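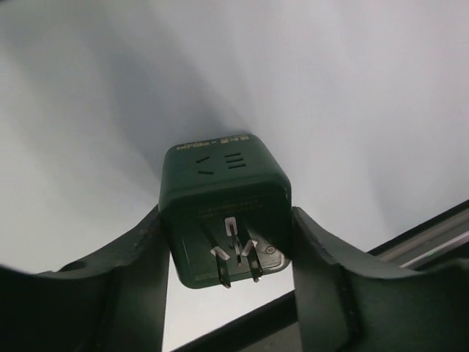
Behind the fence at Hokville: an afternoon with a plug-handling cell

I have wanted to get inside the Hokville workshop in Prelstead for years, so when the March open day came up I was there before the doors opened, along with a man who had brought his own folding stool (wise, as it happens, there is nowhere to sit). There were talks upstairs and a very good cake table, but I spent nearly all my time at one cell, called Grikent, and I regret nothing except missing the lemon drizzle.

Grikent has two arms over a white table, and its work is picking up plugs, adapters and power strips and fitting them together. You do this at home without thinking, usually on your knees behind the telly. Watching arms do it makes you realise how fiddly a three-pin plug is. If the adapter sits slightly skewed between the fingers, the pins miss.

Our guide was Hiu-tung Lo, who looks after the cell from day to day. She started with the fingers, which I hadn't expected to find so interesting! They take all the knocks. She checks them every morning, running a thumbnail along the gripping faces, and the full inspection comes after 2000 grips. Small nicks on the outer edges she leaves alone. A nick on the face that touches the part means a new pair, always both together, even if the other one looks perfect. She keeps 8 spares in a drawer, in labelled bags, and I have to say it was a beautiful drawer. 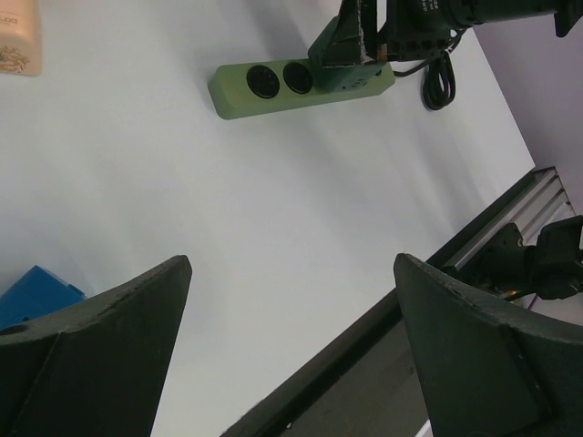 A power strip with an adapter plugged in; the other arm's gripper is at top right.

The next thing was lining up the arms. Each has its own idea of where the table is, and the two ideas have to agree. Hiu-tung brings both grippers down to the same marked point and reads off the difference. If it is more than she likes she slackens the mounting screws, nudges, tightens and goes round again. It takes her ten minutes on a good day. She let one of us do the tightening (me! I was standing nearest) and told me off very kindly for doing the screws in a circle. You go corner to opposite corner, like a car wheel.

Then came the settings for grip. I'd assumed you would want to hold a plug as hard as possible, but too much squeeze makes a rounded block creep upwards out of the fingers.

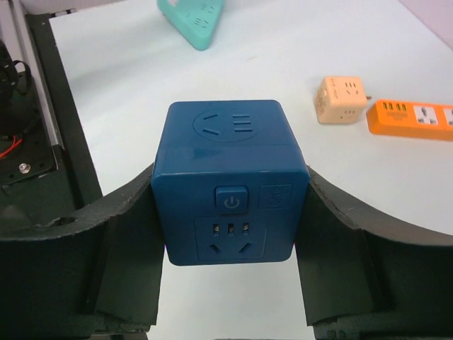

She had us guess which of the parts gave her the most trouble. I said the largest one and was wrong. Anything with soft corners is awkward, and anything with a cord on it is worse, as the cord has a springiness of its own and drags the whole strip off its spot when you let go. Her cure is plain enough: coil it, let it relax for a bit, and keep the coil on the table so that it doesn't hang over the side.

Someone asked about cleaning. The table gets a damp cloth and then a dry one, and the little cameras by the grippers get a lens wipe, never a sleeve. Dust on the fingers matters more than I would have guessed, and she wipes the inner faces before every run. No oil anywhere near them.

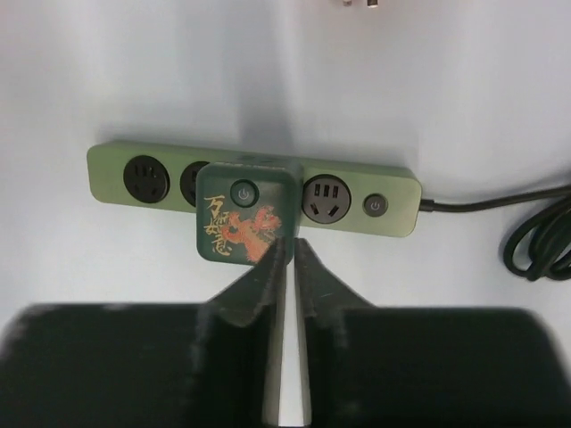
The log for all this is a paper notebook on a string, which delighted me. Every finger change and every alignment goes in, with initials. It was up to entry 535 when we were there, and my screw-tightening is now in it as "visitor, supervised".

A few practical bits if you fancy going. The entrance is round the back, by the loading bay, and the sign is easy to miss. Groups for the cells are small, so put your name down as you arrive. The talk before ours overran and we still got our full time, which was good of them. Wear flat shoes, and get to the cake table before the upstairs talks finish.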